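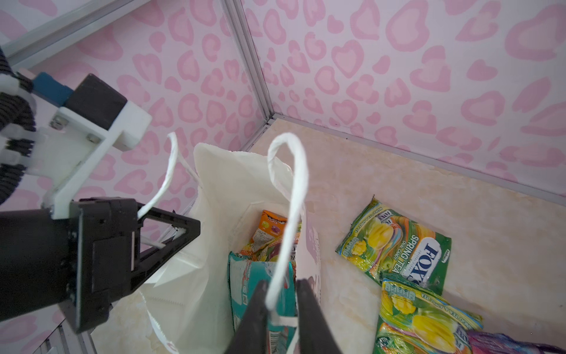 Figure 9.1 A two-fingered gripper at the right handle of a paper shopping bag. Two bags of candy lie beside it.

Chapter 9
Can It Put the Groceries Away?

Ask people what they want from a household robot and very few say chess. They say dishes, laundry and the shopping. Machines got good at chess long ago. The shopping is still on the counter.

This chapter takes one chore, the bag of groceries, and asks how much of it a machine can do today. The chore looks small until you write it down. When Raquel Moreira had her class at Welby list every separate decision involved in packing and emptying one bag, they stopped at 190, and they stopped for lunch.

Some of those decisions concern the bag. A paper handle folds over when pushed, and a bag that stood up nicely a moment ago may prefer to lie down. Others concern what goes in it. A box keeps its shape. A candy bag has no shape to keep – it crinkles, slides and throws light back at the camera, so that its outline seems to be a matter of opinion. You have handled such bags since you were three and have probably never thought well of yourself for it.

Keep Figure 9.2 in mind as you read. Before reaching past the candy to the paper bag, decide which edges belong to which object. Then try to write your method as a rule.
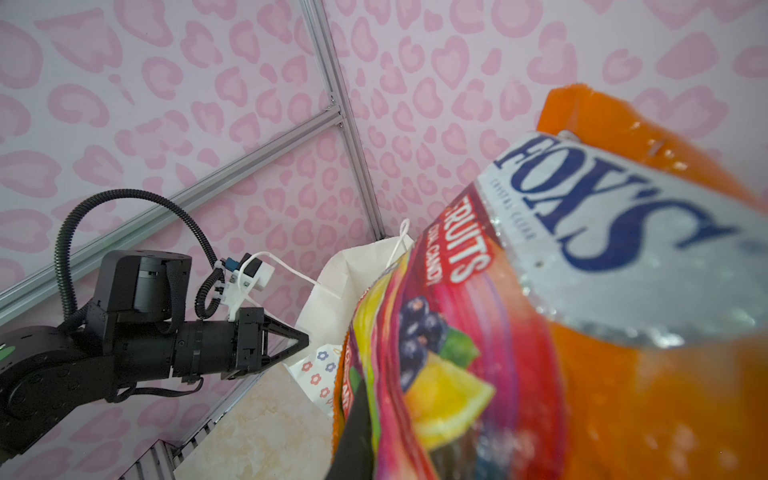 9.1 What Counts as "Done"?

Etornam Addo and Zlata Zakharchenko tested the Turnero arm on 36 bags and reported that it finished 30. Their readers wanted to know what "finished" meant – a fair question, and one we take up first.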